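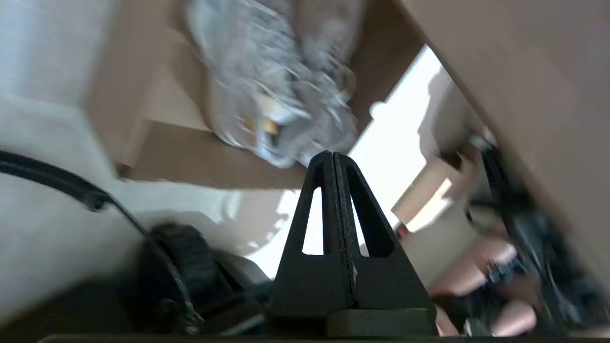
Cardboard at the top, black cable on the left.

Packing trainers and cables in one carton
Storage and Moving > Boxes and materials

oguzhan_eren
December 21, 2018
I am packing for a move to Plolcombe and want to settle the box question before I tape anything. Contents are white lace-up trainers, chargers and assorted leads. The carton is plain brown corrugated, no print, so there is no maker's stamp and no weight rating to go on. Two questions. Is single wall enough for a mixed load if another box goes on top? And do the leads go in with the shoes or separately?

Ganik
Measure the board at a cut edge. Single wall B flute is close to 3 mm and double wall BC is nearer 7 mm. For shoes and leads, single wall is fine provided the box is full. Most crushed corners come from empty space under the lid.

ferrand1950
Disagree on single wall. It loses a good part of its stacking strength in a damp garage, and removal firms stack whatever they are given. Use double wall and stop worrying about it.

Ganik
He didn't mention a garage. Double wall for trainers is a waste of board.

oguzhan_eren
No garage. It goes into a hall cupboard until May. Current state of the floor:

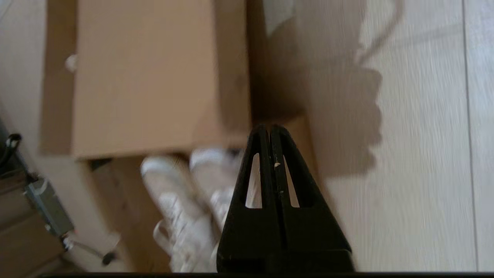 I would like to keep each lead with its own plug, as last time they all went into one bag and two never got matched up again. The shoes have no boxes of their own. I threw those out.

gorach
Separate. Coil each lead loosely, hook-and-loop tie, label at the plug end. Don't wrap it tightly round the plug body, as it strains the cable where it enters. Plugs also leave black marks on white uppers if they rub.

ferrand1950
Agree with gorach. Stuff the toes with plain paper, not newsprint. The ink transfers.

Oguzhan_K
I put leads inside the shoes. Saves space and I have never had a mark.

gorach
Inside is better than loose alongside, but pins can still catch a lining. A freezer bag per lead takes up no more room.

oguzhan_eren
Measured it: 3 mm, so single wall. I'll fill the gaps with towels and put it on top of the stack. Leads bagged and labelled in a smaller box.

ferrand1950
H-tape the base at least.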